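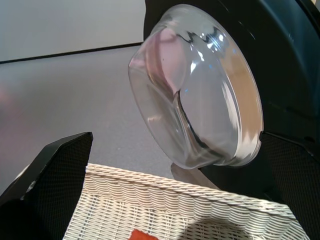 When should the grippers for a two-armed machine be budgeted? In the same request as the arms, with spare fingers and pads on their own line, before anyone signs for the hardware.

Most requests I review do it the other way. The arms take up a full page. The grippers get one line, and the pads, cables and wrist cameras are left to an operating account that was drained by June. At Caltwood we bought two arms under request 2203 and then waited 11 weeks for a second set of fingers, a part that cost less than the crate.

A household task makes the problem plain. Laundry calls for holding a basket at both ends, and it calls for handling thin cloth bunched up on itself. Those are two different grip problems, and a plan that prices one of them is half a plan. 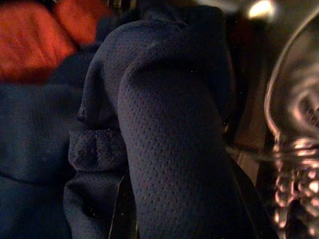
Bernadette Leblanc read a draft of this and disagreed. She wrote that a lab should buy the cheapest fingers available, wear them out, and let the failures set the next order, because any list of spares drawn up in advance is a guess.

Her point holds for the first month. It fails when purchasing takes longer than the part lasts, as ours does. A guess on the shelf can be used.

My proposal is to hold back up to 7 percent of the hardware price for the parts that touch things, and to fix that sum before quotes go out to Fernari, Banard or anyone else. 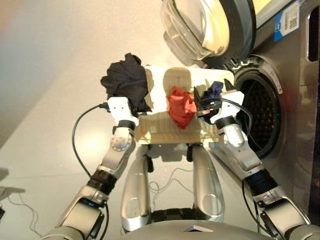 The same rule should cover the objects being handled. Baskets, clothes and appliances belong in the capital request, listed by model, with a replacement for each one that wears. If a basket is swapped for another with a different rim, the earlier trials are hard to compare with the later ones. The Dlamini plan put these under office supplies, and the request had to be rewritten twice.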